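Week 6 – extraction, pressure, hard water
Notes for Food & Drink Processing, section 2. Taken from the board, tidied a bit. Corrections to Defne Işık please.

Recap from last time
Extraction = pulling solubles out of a solid with a solvent. Solvent is water for us. Sugar beet, tea, coffee, same idea, differnt particle size. Acids come out early, bitter stuff late. Grind finer = more surface, but also more resistance to flow. 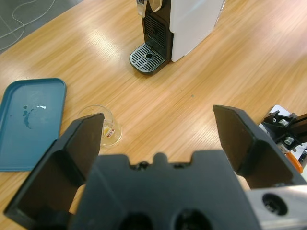 So flow rate falls as the bed gets tighter. Darcy's law, you had it in the fluids course. Know which way each term pushes, no derivation on the test. Bed depth, viscosity, pressure drop, area. Hot water is thinner, so temp shows up twice – once in solubility and once in viscosity. People forget the second one.

Portioned systems
Dose and grind fixed at the factory. User controls volume and not much else. Good for repeatability, bad if your water is odd.
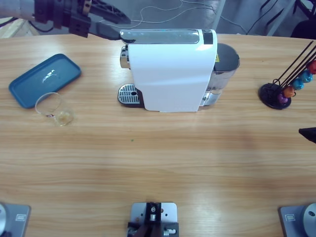

Fig. 6.1 Capsule machine, water tank at the rear, drip tray under the spout.

Hard water
Kozma reading, the Skudport and Sekstead tables. Skudport sample 577 mg/L total dissolved solids, Sekstead 202. Big gap for two towns on the same river. Remember TDS is not hardness! Hardness is calcium + magnesium only, TDS counts everything incl. sodium. Scale forms on heating surfaces first, bicarbonate breaks down to carbonate, CO2 leaves. Scale insulates, so the heater works harder for the same outlet temp.

To do before the lab:
1. Read Kozma ch. 4, skip the boxed section
2. Redo the mass balance from week 5, units in every line
3. Bring the Skudport and Sekstead tables printed out, the lab has no printer

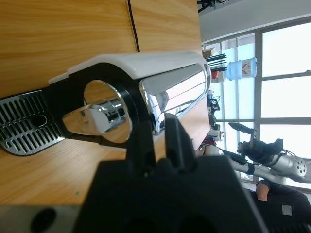
4. Sign up for a bench on the Wetside sheet, groups of 2
5. Calculators, not phones

Mass balance reminder
Solids in = solids in cup + solids left in grounds. Yield = dissolved solids in cup / dry dose. Strength is a seperate number, dissolved solids / mass of drink. You can have high yield and weak drink, just use more water.

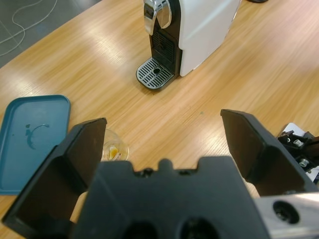
Long drink from a small dose, yield goes up, strength goes down, and the late bitter fraction is most of what you added. Plot yield on x, strength on y, lines of constant ratio run out from the origin. Kadir Özkan has the blank charts. Next week drying, start of ch. 5.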